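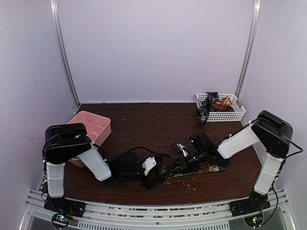

How do you get crumbs off a wooden table without scratching it?
Use a soft folded cloth, barely damp, and bring everything towards you in one direction before you wipe. A dry paper towel drags the gritty bits about and that's what leaves the fine lines.

Right, on with the gallery! It's a very small one, August 2, 2018, and I've called it Table Day because that's what Mhairi has been calling it all week. The idea is to get one tabletop from crumbs to clear and find a home for the bits and pieces that always drift onto it. I'm not a naturally tidy person (ask Dean, or better still don't) so if I can keep up with this then you can too.

The wood - a dark reddish brown, which I love, but my goodness it shows every single white speck. On a pale table you could leave crumbs for days and get away with it. The worst of them are near the front in the middle, just in front of the cloth, so that's where I'd start, and then go after the strays further out.

The cloth - a patterned one, and I do think patterned is the way to go. Plain white cloths look tired after 4 washes in our house and I end up hiding them when people come round. Shake it out over the sink or out of the back door before you use it, or you're only moving last night's toast from one place to another. I have done this more often than I'd like to admit.

The pink organiser - square, plastic, four compartments and nothing in any of them yet. I had big plans for labels but Ermira talked me out of it. Her rule is to leave a new organiser empty for a day or two and see what keeps turning up on the table, then give those things the compartments. Mine will be hair grips, stamps, batteries and those little keys that don't seem to fit anything.

The white basket - back right corner, the mesh sort with the rectangular holes. Something black and crumpled is hanging over the rim and there's a tan and brown thing in there too, so it's next on the list. Baskets are wonderful until they become the place where you put whatever you're holding! I tip ours out once a month, usually August excepted as we're away for most of it, and fold anything soft before it goes back in. Folded things stay put, and you can see what you've got through the sides.

Khanyisile has asked for the drawers next, so those will go up when I've found the nerve to open the bottom one.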